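Why my plate code kept aiming at the shiny bit

So I've spent most of September on one function. One! It takes a picture from the wrist camera and gives back the middle of a plate and how wide it is, and everything else in the table-clearing project hangs off it. I've rewritten it three times now and I think the third one might stay.

If you're new, the project is called Fikis and it lives on my desk and in far too many git branches. The planner is the part Mwangi Athumani wrote (hello Mwangi, your unit tests are still failing on my laptop). It wants a centre, a radius and a height, and it hands back a path for the arm. Give it a good centre and it's lovely. Give it a bad one and it'll plan a beautiful smooth path to completely the wrong spot.

My first version was as simple as I could make it. Threshold on brightness, find the biggest blob, fit an ellipse, done. It worked brilliantly on matt plates, and I was so pleased with myself that I went to bed at a sensible hour. Then I tried glazed ones. The light comes from overhead, the glaze throws it straight back, and my code decided the reflection was the object. The centre it reported was halfway up the inside wall of the plate, jumping about every time the wrist moved.

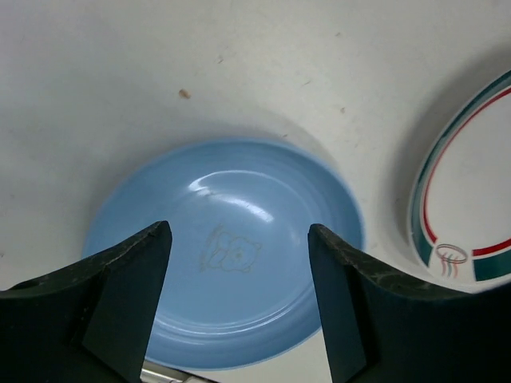 Wrist view, blue plate between the fingers. Look at that crescent of glare!

This view has nearly everything that was upsetting the old code. The plate's a pale blue on a pale surface, so there isn't much contrast to work with. There are ridges inside the rim, and every ridge is another curve that an ellipse fitter will happily grab. There's a faint little bear drawn in the middle, which my edge detector found very exciting. And the white plate on the right has a green stripe and a thin red line, much stronger edges than anything on the blue one, so guess which plate the fitter liked best.

Version two used edges with a mask for the gripper. The fingers always turn up in the same two corners for a given opening, so I blank them out using the joint reading. That bit I've kept, it's great. But blanking them also takes a bite out of the bottom of the plate on both sides, and the fit went lopsided because most of the rim points left over were at the top. I lost a whole weekend to that.

Version three goes like this. Mask the fingers, throw away anything blown out to white, then look for the outer rim by working inwards from the table and not outwards from the middle. The soft shadow round the top edge helps a lot there - I'd been trying to get rid of shadows and now I lean on them. Then I fit the ellipse with RANSAC, and I only accept it if its shape agrees with the camera angle we know from the arm. A round plate seen from a known tilt can only be squashed by so much, so the inner ridges and the half a plate at the side mostly rule themselves out.

I ran it over my saved set of 2,884 stills. The old edge version got 191 of them badly wrong, meaning the centre was off by more than a finger's width. The new one gets 38. A fair few of those are stacked plates, which I haven't even tried to handle, and the rest I need to sit down with and a big mug of tea.

It's slower, mind you. I moved the rim search out of Python and into the Majumder library, which has a decent batch sampler once you get past the docs, and that brought it back to something I can live with. The planner only asks for a new centre at the start of a move and once more before closing, so it doesn't need to be quick all the time.

Next job is confidence. At the moment the function gives an answer or it gives nothing, and Mwangi wants a number so the planner can decide to back off and have another look from higher up. I've been using the share of rim points that agree with the fit, but crumbs and smudges on the surface sneak in as stray points and drag it down when the fit is fine. If anyone has a nicer measure, please tell me! I'll put the code up when I've taken out the swearing.

177 shares | 3 comments

Jekadness
Have you tried scoring by angle instead of by point count? Split the rim into wedges and ask how many wedges have any support at all. Crumbs hardly move it.

Mwangi Athumani
The tests fail on your laptop because you're still on the old config. Pull the branch. Also yes please to wedges.

Tusico
We had the same trouble with glazed bowls and ended up taking two exposures, a short one just for the highlights. Bit of a faff but it gave us the inside wall back. Does your camera let you set it by hand?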